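How does a robot learn to fold a jumper?

Hello! I'm Kirsty Furnival, and I write software for robots. I don't build the metal bits. I look after the part you can't see, the part that decides what the hands should do next. My team is in Pristdale, and the program we're working on is called Shao.

People often ask me what the hardest job for a robot is. They expect me to say flying a rocket or playing chess. My answer is laundry!

Think about a brick. If you pick up a brick and put it down, it's still the same shape. A program can learn what a brick looks like and be right every time. Now think about your favourite jumper. Drop it on the floor and it makes a lump. Pick it up by one sleeve and it makes a long dangly thing. Drop it again and you get a different lump. It's the same jumper all along, but to a computer those look like completely different objects.

So before Shao can fold anything, it has to answer some questions. Which bit is the sleeve? Is this the inside or the outside? Where is the edge, and is there one layer of cloth there or two? We call this part perception, a grown-up word for making sense of what you see.

The way we teach it is a bit like how you learnt to tie your shoelaces. You watched somebody do it, probably lots of times. Shao learns from people too. They hold a gripper in each hand and handle the clothes with those, so every pinch and pull is done the way a robot would have to do it.

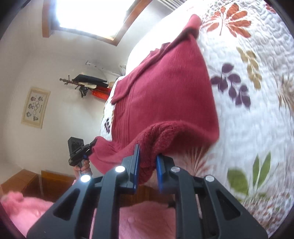 One gripper pinches a corner of the red cloth. Can you spot the fuzzy inside?

I like this one because of the curled-over edge. You and I can see straight away that the smooth side and the fuzzy side belong to the same piece of clothing. Shao has to work that out from colours and shadows, with a bedspread covered in leaves and flowers underneath to confuse it. (Is that orange shape part of the clothes? No, Shao, it's a printed flower. Try again.)

Next comes planning. Once the program has a good idea of where everything is, it thinks up a few moves it could make. Pull this corner left? Lift that sleeve? For each one it guesses what the cloth will do, then it picks the move with the best guess. My friend Jianguo Xiao wrote most of that part, and he practises with tea towels on his desk when he's stuck.

The last part is control. A plan might say "move the left hand to the corner and close it", but somebody has to turn that into tiny steps for the motors. If the fingers stop a little too high, they close on air. Too low and they bump into the bed. While the hand is moving, the program keeps checking and correcting, the way you do when you carry a very full cup of squash.

Shao still gets muddled. Last January we gave it 111 folding tries in a row, and on one of them it carefully folded the sleeve of a jumper and then unfolded it again, over and over - we had to press stop.

Want to try being the robot? Find a jumper and a friend. Shut your eyes, and use only 2 fingers and a thumb on each hand. Your friend is the software and tells you where to move, but isn't allowed to say "sleeve" or "collar", only things like "left a bit" and "down" and "pinch". See if you can fold it in half. Then swap over!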